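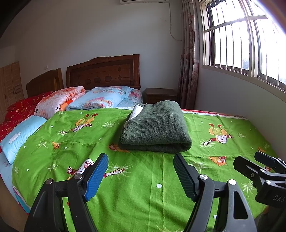

Green cartoon sheet on the bed in the kids' room

Cotton or polycotton sheets for a kid's bed?

Asked 21 March 2024 in Home & Laundry
2,429 views

We've moved our youngest into a proper bed and I need to buy two more sets of sheets. The one on there now is a bright green cartoon print that came from my sister with the tag cut out, so I have no idea what it's made of. It washes fine but the colour matters to me because it's the favourite and I'd like it to last.

The shops near us in Fellby have polycotton sets for a lot less than cotton. Our place gets hot upstairs from June on and we rarely run the air conditioning. We also hang everything on the line and I don't iron. Is cotton worth the extra, and how do I keep a printed sheet from fading?

3 answers

Answer 1 – accepted by asker

I've bought both over the years for three kids. For a hot bedroom I would get cotton. Polycotton dries faster and comes off the line nearly flat, but it holds the heat more and my middle one used to wake up sweaty on it. In winter nobody complained about either.

Don't get hung up on thread count. A plain percale feels cool and gets softer after a few washes. Sateen is smoother but warmer, and ours pilled where the feet go. Flannelette is lovely in the cold months and no use to you in summer.

Check the depth of the fitted sheet before you pay. We had a Plekness set that was fine on the old mattress and popped off every night once we added a thick protector. Cotton shrinks a bit too, mostly in the first few washes, so leave yourself some room.

For the colour:
Wash inside out, cold, with a liquid detergent.
Keep it away from towels. They rub the print and leave lint all over it.
No bleach, and go easy on the stain soakers. Test a corner first.
Hang it in the shade, or bring it in as soon as it's dry. Strong sun did more damage to ours than the washing machine ever did.

If there's an accident overnight, rinse in cold water straight away and then do a normal wash. Hot water can set it.

As for the mystery sheet, drip some water on it. Cotton usually soaks it up quickly and polyester tends to let it sit for a bit. It's a rough test and it won't tell you the blend.

Answer 2

Polycotton. Kids wreck everything and they outgrow the cartoon in 3 years anyway. I paid for the good ones from Swanson and there was texta on them inside a week.

Answer 3

Agree with the first answer on cotton for summer, but I'd buy one of each. The polycotton is handy when you've stripped the bed at 2 in the morning and need it dry by lunch.

One more thing – buy the fitted sheets plain and put the pattern on the pillowcase. Pillowcases are cheap to replace when the favourite character changes. Makow used to sell them separately, not sure if they still do.

Comment from asker: Thanks all. Did the water test and it sat on top for a good while, so I'm guessing there's polyester in it. Going with one plain cotton set first and will see how summer goes.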